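# Un-nesting two baskets: the club's second bench exercise

Updated 12/03/2026 for the Braltby robotics club.

Do this after the block-sorting exercise and before the Stavereo regional in December. You will teach the arm pair to separate two stacked baskets and put them back together. Allow two club sessions.

## 1. Record by hand first

Drive the arms from the leader handles. Grip the upper basket on the rim, near a corner, and lift slowly. A grip in the middle of a long side lets the basket swing.

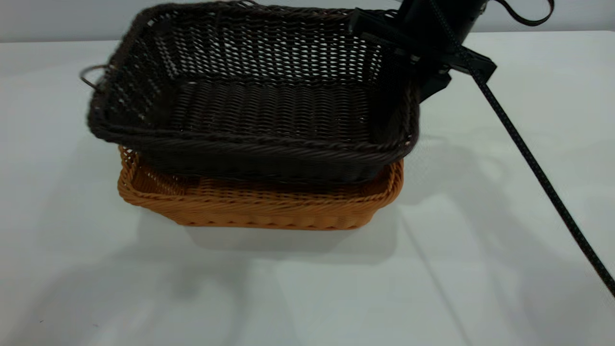
Keep the speed limit at 12 per cent until everyone in your group has had a turn. Save each run as soon as it ends -- the Brarard logger keeps only the last one in memory.

## 2. Split the work between the arms

One arm takes the upper basket away while the other deals with the lower one. Agree who is driving which arm, and call out before you close a gripper.

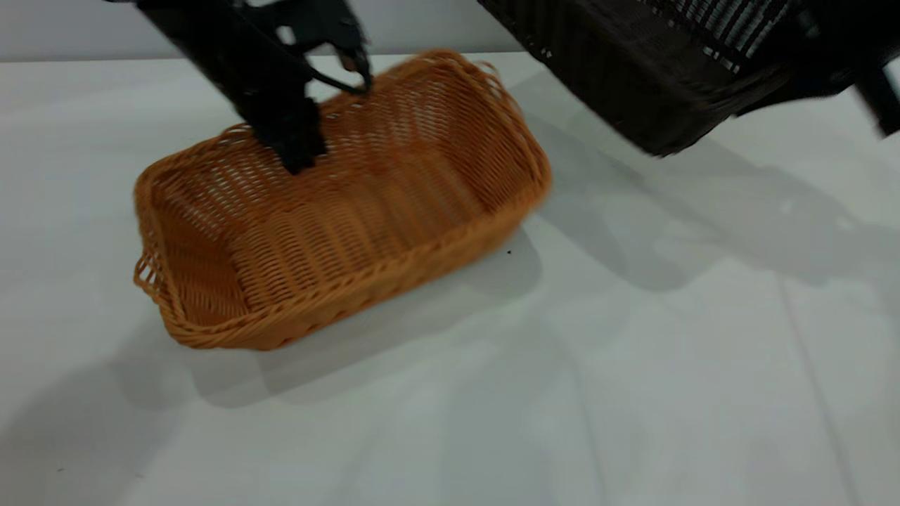 If the arms get within a hand's width of each other, stop and start the run again. Don't try to edit the clash out later. Last year's group recorded 183 runs and had to throw away 29 of them for this.

## 3. Check the wrist view

Open the wrist feed before each batch and look at the exposure.
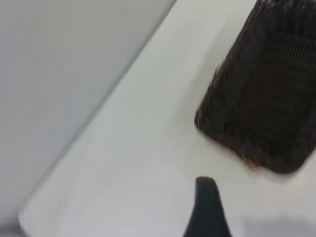 Exposure is set in the Karagiannis panel, under Camera. Lock it at a value where you can still make out the ridges inside the dark brown basket against the white table. If the weave turns into one flat patch, raise the value a little and look again. Training takes roughly 3,000 steps, so check this first.

## 4. Put the baskets back

Lower the dark basket into the orange one and let go only when the rim has settled. Move both arms clear before you save. 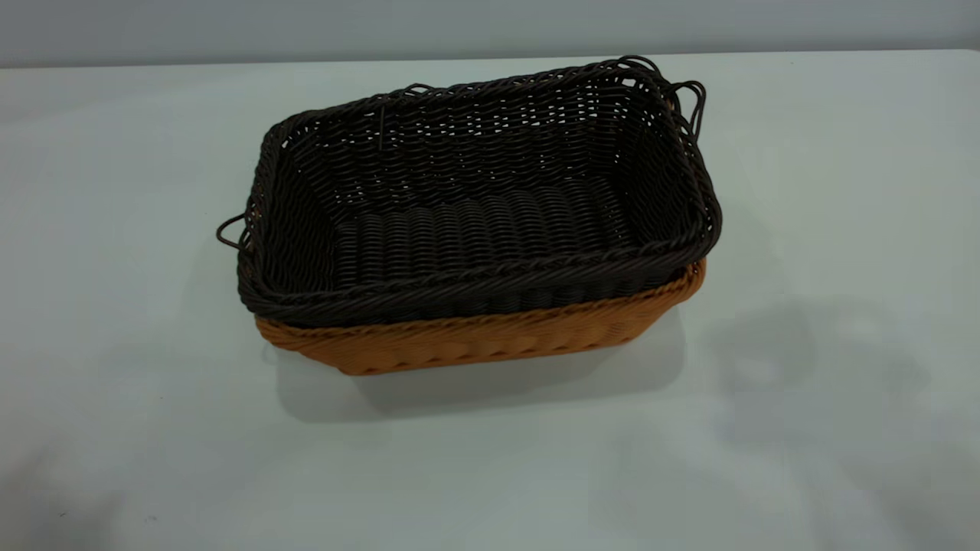 **Do the baskets have to start in the same spot every time?**

Vary the starting position a little between runs, and turn the stack slightly every few runs. Keep it within reach of both arms.

Copy your runs to the shared drive and write your group number on the bench sheet.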